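Four-Way Stops and Other Things I Have Strong Feelings About

Wednesday, January 6, 2021

I have been driving the same stretch of road to work for years, and this week they finally took the covers off the new stop signs at Bullano and Clarketeo. All four of them! I've been going on about that corner to anybody who would stand still, so forgive me if I take a whole post to be happy about it.

If you don't know the spot, Clarketeo comes down the hill past the tire shop and Bullano cuts across at the bottom. Until Monday only Bullano had to stop. You'd sit there with your blinker on, creeping forward to see past the hedge, and the cars coming down the hill were supposed to be doing 30 but had gravity on their side. My friend Verna Tran lives two doors up and she used to hear the brakes from her kitchen. She started a petition last April on a clipboard, an old brown one with a pen tied to it, and by the time she turned it in she had 3,094 signatures. In a town like ours! I signed it outside the grocery store and then went back the next day to bring her a coffee and ended up holding the clipboard for an hour while she went to the dentist.

Anyway, the signs are up, and now we all have to remember how a four-way stop works. I love four-way stops. I know that's a strange thing to love, but think about what happens at one. Four strangers pull up and sort it out in a few seconds with no light telling them what to do. First to stop is first to go. If two of you get there together, the one on the right goes first. If you're facing each other and one is turning left, the left turn waits. That's pretty much the whole thing, and most people learned it at sixteen and have been winging it ever since (me included, I had to look up the left turn part).
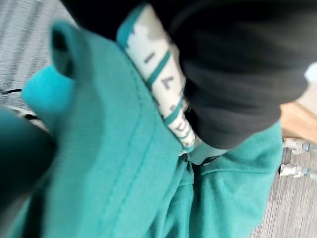

What I saw on Tuesday morning was a lot of waving. Everybody was so polite that it took forever. A man in a pickup waved me through, I waved him through, he waved again, and then we both started at once and both slammed on the brakes, laughing. Please don't be a waver! I mean it kindly. If it's your turn, take it. The person behind the wheel across from you is expecting you to go, and so is the kid on the bike who's trying to work out which car is moving next.

The other thing is the rolling stop. You know the one, where the wheels never quite quit turning. Leonie Nepia taught me to drive, in her brother's old wagon with the window that wouldn't go up, and her trick was to make me say "stop, two, three" out loud before I could touch the gas. I still do it. My passengers think I'm nuts. But in those couple of seconds you look left, right, and left again, and I can't tell you how many times I've caught somebody stepping off the curb on that last look.

Speaking of people on foot, the crosswalk there got fresh paint too, and it looks fantastic. The kids from Te Moana cross there after school in big loose bunches, and they used to have to make a run for it. Yesterday afternoon I sat at the line and watched a whole crowd of them stroll across, one of them walking backward the entire way so she could keep talking to her friends. I wasn't even annoyed. I had the radio on and nowhere to be.

I do have one complaint, and it's the hedge. It still blocks the view if you're coming up Bullano from the Zamley parking lot, so stop at the line first and then ease up a little before you go. Verna says she's already written to the city about it, and knowing Verna there will be a second clipboard.

Next I'd like somebody to look at the merge by the car wash, where two lanes turn into one with hardly any warning and people get very worked up about who was ahead of whom. I have opinions on the zipper merge (I'm for it, all the way to the end of the lane, and I will not be talked out of it), but that's going to need its own post. If you drive through there and have a story, leave it in the comments. I read every one, usually with breakfast.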